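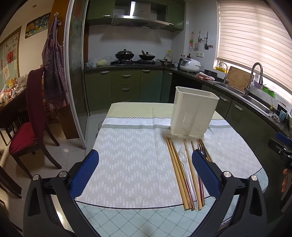

图 3-1 餐具在桌上摊开,筒立在后面

第三节 餐具筒:摆放、分装、清洗

上一节把碗柜讲完了,现在轮到筷子勺子。我先承认,这一节我写得比碗柜那节还长,Edin Dervishi 帮我看初稿的时候在页边上写了一句“一个筒要写这么多?”,我想了想,还是没删多少。筷子这东西天天用,天天洗,天天湿着往回插,家里哪样东西最容易发霉,我头一个想到的就是它。

本手册里说的“筒”,都指图 3-1 里那种米白色的高塑料筒:口宽,圆角长方形,往下慢慢收窄,靠近底部有两组窄缝。你手上的要是别的款式,尺寸对不上没关系,步骤照样能用,碰到和缝、和底盘有关的地方自己变通一下。

我这套厨房整理办法叫 Bituvari,名字没什么讲究,最早是我给一个文件夹随手起的,后来大家都这么叫,就懒得改了。这一版改于 2021年3月10日,跟旧版比,主要是晾干那部分重写了,旧版让大家把筒直接放在灶台旁边,现在请不要再照做。

3.1 开始之前

需要准备的东西:

筒一个
接水的浅碟或者托盘一个,比筒底大一圈
干净的擦碗布两块,一块垫,一块擦
洗洁精
软毛小刷子(旧牙刷可以,先烫一下)
一张能腾出来的桌子

桌子是重点。我知道很多人喜欢在水池边上整理,图近,可水池边上就那么点地方,筷子一滚就滚进下水口旁边去了,捞出来又得洗。餐桌宽敞,铺着桌布也不打滑,整理这种长条的小东西特别舒服。桌布怕弄湿的话,先铺一块擦碗布再放餐具。我自己家铺的是带折线花纹的那种,浅灰配白,上面放木筷子看得清清楚楚,放透明塑料勺就差一点,得凑近了瞧。

注意:透明的勺子在浅色桌布上真的很容易漏掉。我不止一次收完桌子,抖桌布的时候抖出一把勺子来。收尾时请用手掌在桌面上摸一遍。

时间上,头一次做请留宽裕一点,别在做饭前动手。锅都热了才发现筷子全摊在桌上等着分类,那滋味可不好受(我干过)。

3.2 给新筒做第一次清洗

新买的筒,不管看着多干净,都要洗过再用。旧筒重新启用也从这里开始。

1. 把标签撕掉。撕不干净的胶,抹一点食用油,等几分钟再搓,比用指甲抠省事得多,也不会刮花。

2. 往筒里挤一小滴洗洁精。真的一小滴就好,筒深,泡沫多了冲半天冲不完。

3. 倒温水进去,水温别超过 60 度。你会看到水从底下的缝里往外跑,所以这一步要在水池里做,或者在下面垫个盆,让筒坐在水里泡着。

4. 用小刷子从里往外刷缝,再从外往里刷一遍。两个方向都要刷。缝的上下两头最爱藏东西,刷毛竖起来戳进去转一转。

5. 刷内壁。手伸得进去就用海绵,手大的朋友可以拿长柄杯刷,或者把海绵夹在两根旧筷子中间(夹紧,别掉进去)。

6. 冲水。我一般用 600 毫升的量杯接满清水从筒口倒下去,看底下流出来的水还带不带泡,带泡就再来一杯。

7. 倒扣在擦碗布上,放到完全干。

小心:不要往筒里倒刚烧开的水。塑料的种类很多,有的耐热,有的不耐,底上又不一定标得明白。我有个旧筒就是被开水烫歪的,放在台面上一直晃,晃得人心烦,最后拿去阳台装晾衣夹了。

说明:如果筒有塑料味,泡过之后敞着口放在通风处过一夜。还有味道,就用一勺小苏打兑水再泡。连做几次味道都不散的,我的意见是退掉,别勉强。

3.3 把餐具全部拿出来

这一步最有意思,也最容易被跳过去。很多人写信跟我讲“我直接往新筒里倒就行了吧”,行是行,可旧筒里什么毛病都跟着搬家了。

1. 把家里所有的筷子、勺子、叉子拿到桌上来。所有的,包括抽屉最里头那双,包括外卖袋子里没拆的,包括放在茶叶罐旁边挖茶叶的那一把。

2. 顺着一个方向摆,头朝同一边。我习惯让吃东西的那一头朝前,握手的那一头朝自己,这样拿起来就能直接看手柄,也不会碰到入口的地方。

3. 同类的靠在一起。筷子跟筷子,勺子跟勺子,叉子另放。一时分不清的先放边上,别在这里耽误工夫。

4. 筒也搬到桌上,放在餐具后面,离自己远一点的位置。别放在手边,手肘一带就倒。

摆完就是图 3-1 那个样子,不用太整齐!筷子间有点歪斜、有一根单着跑到旁边去了,都不要紧,等一下反正要一根一根看的。

我第一次这么摆的时候,吓了一跳,怎么会有这么多不成双的筷子。Edin Dervishi 家更厉害,他住在 Zidton 的时候跟人合租,前后几拨租客都留了餐具下来,摆满一桌,最后凑得成双的还不到一半。他后来索性全部当公筷、炒菜筷用,倒也过得挺好。

3.4 挑拣

拿起来,看,摸,放下。就这么简单,可是请一根一根来。

木筷子:

1. 看颜色。尖头那一截发黑、有点状的斑,就不要了,别想着洗洗还能用。

2. 用指腹从头摸到尾。起毛、有裂口的,不要。裂口里头干不了,再晒也没用。

3. 闻一下。听起来有点怪,可是很管用。有酸味的不要。

4. 平放在桌上滚一滚。滚起来一颠一颠的,说明弯了。弯得不厉害还能用来搅蛋液,夹菜就别为难自己了。

塑料勺子:

1. 对着光看勺窝。划痕多到发白的,换掉。

2. 轻轻掰一下手柄。有咯吱声,或者弯折的地方出现白印,也换掉。

3. 摸边缘。有缺口的千万别给小孩用。

金属叉子:

1. 看齿缝。齿缝里卡着东西的先放到一边,等会儿统一刷。

2. 看齿有没有歪。轻微的歪可以垫着布用手压回来,压不回来就算了。

3. 锈点用小苏打糊擦。擦不掉的锈,丢掉。深色的叉子本来颜色就暗,光看不好分辨,拿白纸巾蹭一下,蹭出褐色来的多半就是锈。

说明:花纹手柄的餐具,漂亮归漂亮,要留意花纹那一层有没有翘边。我喜欢红褐色带花样的柄,吃饭的时候看着心情好,可有些便宜的是贴上去的,泡久了会起皮。起皮的柄会藏水,跟开裂的木筷一样处理。

单根的筷子怎么办?先别急着丢。凑一凑,长度一样、粗细差不多的就可以配成一双自家人用,花色不同没关系。实在配不上的,留一根在筒里,搅面糊、戳红薯看熟没熟、给瓶子底掏一块卡住的冰糖,用处多着呢。一根就够了,别留一把。

3.5 统一洗一遍

1. 接一盆温水,加洗洁精。餐具全部放进去,泡一小会儿就动手。木筷子不要久泡,我见过有人泡过夜,第二天捞出来尖头都胀了。

2. 筷子分成小把,握在手心里不要搓。对,我知道大家从小看长辈洗筷子都是两手一合哗啦哗啦搓,声音可好听了,可这样搓容易把表面磨毛。几根几根地用海绵捋过去,慢是慢点,筷子能用得久。

3. 勺子用海绵转着洗勺窝,反面也要照顾到。

4. 叉子用小刷子顺着齿缝刷。

5. 流水冲。筷子尖头朝下冲,水顺着往下走,残余的泡沫就带走了。

6. 甩一甩,放到干的擦碗布上摊开。

小心:不要把叉子跟塑料勺放在一盆里搅着洗。叉齿会把透明勺子划花,划花以后怎么看都像没洗干净。

3.6 找位置

好,重头戏来了。筒放哪儿?

旧版里我写的是“灶台旁,伸手可及”,当时觉得炒菜时抽双筷子多方便啊。后来用了一个夏天,过了八月我就后悔了。油烟机开着也挡不住溅出来的油星子,筒的外壁总是黏黏的,缝里更是糊了一层,刷起来想骂人。所以现在请按下面来选:

1. 先排除灶台两边。我自己定的规矩是筒边离灶边 53 厘米以上,这个数没什么科学道理,就是我家台面上那道接缝的位置,量出来刚好,用到现在没再沾过油。

2. 再排除水池正边上溅得到水的地方。筒要沥水,可老有新的水溅进去,那就永远沥不干。

3. 排除太阳直晒的窗台。塑料晒久了发黄发脆,米白色的黄了尤其难看。

4. 剩下的地方里,挑一个通风的、伸手不用跨过锅的。我家是放在餐桌的远端,靠厨房那一头,吃饭时一转身就拿到,做饭的时候走两步也不远。

5. 放下托盘,再把筒放到托盘中间。

6. 用手指推推筒口,看会不会晃。晃的话先检查托盘底下是不是压着东西,比如桌布的折痕。

注意:桌布上有折痕的,最好先把筒压的那一块抚平。新桌布从包装里拿出来,一道道竖折子挺明显的,平时看着没什么,高一点的筒刚好骑在折子上就会歪。我通常拿熨斗低温走一遍,懒的时候就用手心喷一点水抹平,等它干透了再放东西。

家里有幼儿的,请不要放在餐桌上,更不要放在桌布边上。小孩一拽桌布,整筒都下来,里面又有叉子。这种情况请放到台面靠墙的位置,高一点,叉子单独收进抽屉。

3.7 入筒

等餐具全部干了再做这一步。什么叫全部干了?木筷子摸上去不凉。这是我外婆教的,比看管用。

1. 先放长的。筷子沿着筒的一侧靠好,尖头朝上还是朝下,这里要多讲两句(见后面的说明)。

2. 再放勺子,勺窝朝上,前后错开,别让勺窝叠在一起。塑料勺叠起来会吸住,中间那点水一直干不了。

3. 叉子放在另一侧,齿的朝向全家统一。

4. 单根的那支搅拌筷贴着角落放,跟成双的分开,要不然总有人抽错,端着一长一短的两根坐下来吃面。

5. 轻轻晃一下筒。餐具应该能动。动不了,说明太满,取出一些来。

说明:关于筷子朝上朝下,我收到的意见能写满一本。朝上的理由是入口的一端不碰筒底的积水,朝下的理由是抽筷子时手不会摸到尖头。我自己的做法是:刚洗完、还湿的时候尖头朝上,晾干以后收纳时,尖头朝上也照旧,只是规定所有人从筒里拿筷子都捏中段。你家要是常有客人,管不住别人的手,那就等干透了再换成尖头朝下,勤洗筒底就好。两种都行,别混着来。

小心:叉齿朝上的时候,千万别低头凑近筒去闻、去看。想看筒底就把餐具先拿出来。家里只要有一个人个子刚好到桌沿高,叉齿就一律朝下。

容量的问题:筒口宽,看着能塞很多,可是它往下收,底部的地方比上面小。上头还松松的,下头可能已经挤成一团了。我的办法是拿家里人口数加两双,多的另外收在抽屉里,来客人再拿。Rakena 那边的读者群里有人把一大包筷子全塞进去,回头跟我说缝不沥水,我让她倒出一半再看,问题就解决了。

3.8 日常使用

每天:

1. 洗完餐具,先在擦碗布上控一控,再插进筒里。滴着水直接插也可以,晚上睡前把托盘里的水倒掉就好。

2. 勺子插进去前甩一下勺窝。

每隔几天:

1. 餐具拿出来,筒提起来看看底。

2. 托盘擦干。有滑滑的一层就用热一点的水洗掉。

3. 筒外壁擦一圈,缝那里多擦两下。

每周:

1. 按 3.2 的第 2 到第 7 步洗一遍筒。

2. 趁筒在晾,把筷子摊在桌上过一过眼,有发黑的就挑出来。

3. 桌布顺手也掀起来擦擦桌面。桌布底下还铺了一层的(我家就爱多铺一层),两层之间也看看,水最喜欢偷偷跑到那里去。

梅雨天:

筷子每天都拿出来摊开吹一会儿。有烘碗机的就用烘碗机,没有的话电风扇也成。不要放进微波炉烤,木头会焦,我邻居试过,整栋楼都闻到了。

3.9 常见的毛病

筒底老是有水
先看缝有没有堵,饭粒最常见,其次是葱花。再看托盘是不是太小,筒底卡在托盘里,水流出来又托着不走。换个大一点的托盘,或者在筒底下垫两根旧筷子,抬高一点就通风了。

筷子尖头发黑
挑出来丢掉,剩下的按 3.5 洗,筒按 3.2 洗。别只丢筷子不洗筒。

筒一碰就倒
高筒都有这毛病,重的东西都插在一边就更容易翻。叉子分到两侧,或者往餐具少的那一边补点重的。还倒,就换位置,靠着墙放。

塑料勺子发雾
硬水地区很常见。白醋兑水擦一擦,冲干净。擦完还雾的是划痕,没救,继续用也不碍事,不好看罢了。

筒口边缘摸着黏
十有八九是油烟。请回去看 3.6。用热毛巾敷一下,再拿洗洁精擦,别用钢丝球,刮花了更容易积油。

餐具总是拿错、放错
在桌上重新摊开,全家人一起分一遍。我说真的,自己动手分过一次的人,之后就很少放错了。小孩子尤其喜欢这个,排筷子能排上好一会儿,还会跟你争哪两根才是一双。

3.10 什么时候该换筒

有裂缝就换。裂缝会夹手,也会藏脏东西,用胶粘起来也不要再装入口的餐具了。

发黄不一定要换,看你介不介意。

刷不掉的黑点在缝里面,泡过小苏打也没用的,换。

筷子的话,我写在日历上,隔半年看一次,该换的一起换。勺子叉子坏了再说。

买新筒之前,带上家里最长的那根筷子去店里比一比。炒菜用的长筷子插进矮筒里,头重脚轻,整个翻过来,我在 Prorurcombe 的杂货铺里就因为没带筷子买错过一回,那只筒标价 108,买回来才发现矮了一截,到现在还在书桌上插铅笔呢。

3.11 收桌子

最后这几步是做完整理之后的,别漏掉。

1. 挑出来不要的筷子,用橡皮筋捆好再扔,尖头套个纸套,免得戳破袋子。

2. 托盘和筒归位。

3. 擦碗布拿去洗。

4. 手掌在桌布上摸一遍,找漏下的透明勺子。

5. 桌布抖一抖,铺回去。

抽屉里多余的那些餐具怎么收,放在下一节,跟保鲜盒的盖子一块儿讲。盖子那部分需要一支油性笔,请提前备好。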